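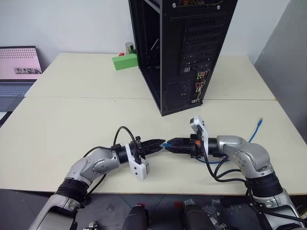
Chapter 7
Agreements, and Why Anyone Bothers

Most of the rules that run your day were never voted on. You didn't agree to drive on the right, to read from left to right, or to treat a gray rectangle of printed paper as worth a sandwich. You were simply born after the matter had been settled, and by the time you could have objected you were hungry.

Economists call such a rule a convention. It is a choice that pays off mainly when other people make the same one. Which choice they make can matter surprisingly little. A town where everyone keeps left is as safe as a town where everyone keeps right. A town where people follow their own judgment is a good place to open a body shop.

7.1 The Salside Ferry

Consider the port of Salside, which for years kept two clocks. The harbor ran on sun time and the railroad ran on the time in Lornov, 90 miles inland. Passengers learned to do the subtraction, or learned to enjoy the waiting room. The harbor office held that its clock was correct. So did the railroad, and both were right, a condition that can keep a dispute going for generations.

The ferry company finally switched to Lornov time one May. It gave no speech on the subject - it just printed a new schedule. In the first season 794 passengers wrote in to complain, and the company filed the letters by the new clock. Within 2 years the harbor had given in as well, and the old time survived only on the church tower, where it was admired and ignored.

Keep the ferry in mind as you read. We will come back to it when we ask who pays for a switch, and why the bill so rarely goes to the party that wanted one.

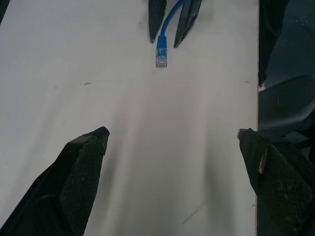 7.2 Key Terms

Convention: a rule people follow mainly on the understanding that others will.

Switching cost: what it takes to leave one convention for another, including the sulking.

Lock-in: the state of a group that would be better off elsewhere and stays put.

Before going on, look up the Oei grain measure in Chapter 3 and decide whether it meets the first definition. Section 7.3 assumes you have.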